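Em defesa do tabuleiro

Durante anos achei que um tabuleiro era coisa de hotel, ou de casa de avó, ou de quem está doente e come sopa na cama. Tinha um, guardado de pé entre o forno e a parede, e só lhe pegava quando havia visitas em número suficiente para me envergonhar de levar as chávenas duas a duas.

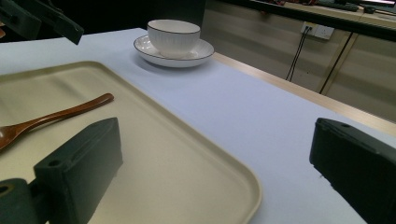

Mudei de opinião em março, e mudei com a força de quem se converte tarde. Hoje o meu tabuleiro vive em cima da mesa. Dorme lá, acorda lá, e quando o tiro para lavar a toalha sinto que a sala ficou sem uma peça de mobília. Quero explicar porquê, com todo o entusiasmo que um objeto tão modesto merece (e merece bastante!).

Começo pelo rebordo, que é onde está o génio da coisa. Uma tábua também transporta, um prato grande também transporta, mas só o tabuleiro tem aquela beirinha levantada que diz às coisas até onde podem ir. Não precisa de ser alta. As melhores são até muito baixas, o suficiente para travar uma colher que escorrega e para os dedos encontrarem onde agarrar. Tive um com uma borda de quatro centímetros, comprado na Gavberg num dia de pressa, e era como tomar o pequeno-almoço dentro de uma gaveta. Batia com os nós dos dedos de cada vez que pousava a chávena. Acabou na varanda a segurar vasos, função em que é excelente, e não lhe guardo rancor.

Depois há os cantos. Sou militante dos cantos redondos. Um tabuleiro de cantos vivos acumula migalhas exatamente no sítio onde o pano não chega, e quem já andou com um palito a tirar açúcar húmido de um ângulo reto sabe do que falo. O canto redondo limpa-se com uma passagem de mão. Também perdoa mais quando damos com ele na ombreira da porta, coisa que me acontece com uma regularidade que já não discuto.

E a cor! Aqui sei que vou perder leitores. As lojas estão cheias de tabuleiros com limões, com azulejos, com frases em inglês sobre café, com pássaros tropicais. Percebo a tentação, já cedi a ela. Mas um tabuleiro estampado está sempre a competir com o que se põe em cima, e a pobre da chávena nunca ganha contra um tucano. Um tabuleiro bege ou creme, liso e sem brilho, faz o contrário: tudo o que lá se pousa parece escolhido. Uma colher de pau castanho-avermelhada, daquelas polidas, sobre um fundo creme, fica uma coisa bonita sem que ninguém tenha feito esforço nenhum. Em cima dos limões era só mais um utensílio à espera de ir para a gaveta.

Já que falei dela, deixem-me gastar uns parágrafos com a colher de madeira, que é a outra metade desta minha teimosia. Fomos educados a pensar que a madeira fica no fogão e que à mesa se vai com metal. Que desperdício. A colher de madeira à mesa não faz barulho, e isto às sete da manhã vale mais do que qualquer argumento estético. Não tilinta na taça, não arranha o esmalte, não arrefece os lábios. Comer iogurte com uma colher de madeira é outra experiência — mais lenta, mais macia, um bocadinho infantil. Gosto sobretudo das de cabo comprido e fino, que chegam ao fundo do frasco do mel e descansam bem na mão.

Dão trabalho? Algum. Não vão à máquina, pedem que se sequem logo, e de vez em quando agradecem uma gota de óleo. Eu faço isso ao serão, com um pano velho, e confesso que é dos meus dez minutos preferidos. A madeira escurece, ganha fundo, aparece um veio que lá estava e não se via. A que tenho há mais tempo veio de uma lojinha chamada Laskowska, custou-me mais do que eu queria admitir na altura, e já a teria pago outra vez.

Voltando ao tabuleiro. O argumento contra ele que mais oiço é o da mania: pôr as coisas num tabuleiro em cima da mesa, dizem-me, é pôr uma mesa em cima de outra. Pois é, e é precisamente disso que eu gosto. A mesa de casa é território de toda a gente, tem o correio, as chaves, o carregador, o trabalho que ficou a meio. O tabuleiro abre ali um retângulo com outras regras. Dentro dele é pequeno-almoço, fora dele que seja o que quiser. Quando acabo, levanto tudo de uma vez e a mesa volta ao que era, sem migalhas e sem rodelas de café. Uma viagem só até ao lava-loiça. Experimentei contar as viagens que fazia antes e desisti de vergonha.

Por baixo, uma toalha, por favor. Clara, de preferência, naqueles tons que são quase branco e quase outra coisa, um lilás muito desmaiado, um cinza que mal se nota. O pano amortece, abafa o arrastar, e o tabuleiro agarra-se um pouco em vez de patinar. Há quem compre bases antiderrapantes (a Branex tem umas que cheiram a pneu novo durante 2 semanas), mas um pano de algodão faz o mesmo e ainda dá gosto passar-lhe a mão.

E a chávena? A chávena branca com o seu pires, claro, e aqui tenho uma heresia a confessar: nem sempre a ponho no tabuleiro. O pires já é um tabuleiro pequenino, com rebordo e tudo, feito à medida de um único passageiro. Gosto de deixar a chávena do lado de lá, sozinha, com espaço à volta, e de ter de esticar o braço para a alcançar. Bebo mais devagar. A caneca venceu em quase todas as casas que conheço e eu compreendo, leva mais e não entorna, mas perdeu-se o pires pelo caminho, e com ele o sítio para a colher pousar molhada, para o quadradinho de chocolate, para o caroço da tâmara.

Não é preciso gastar fortunas com isto. Na feira de Hollum, onde passei umas férias curtas e comprei loiça a mais para a mala que levava, vi tabuleiros lindíssimos e vi tabuleiros banais, e os banais eram muitas vezes os que apetecia usar. Procurem um que se consiga segurar só com uma mão quando está vazio, que caiba debaixo do braço, que não vos dê pena riscar. Se tiver pegas, ótimo. Se não tiver, o rebordo serve. E não o guardem atrás do forno, que foi o erro que me custou tantos anos de chávenas levadas duas a duas.

O meu está agora com uma nódoa de beterraba junto a um dos cantos, que não sai. Já tentei bicarbonato e limão. Aceito sugestões.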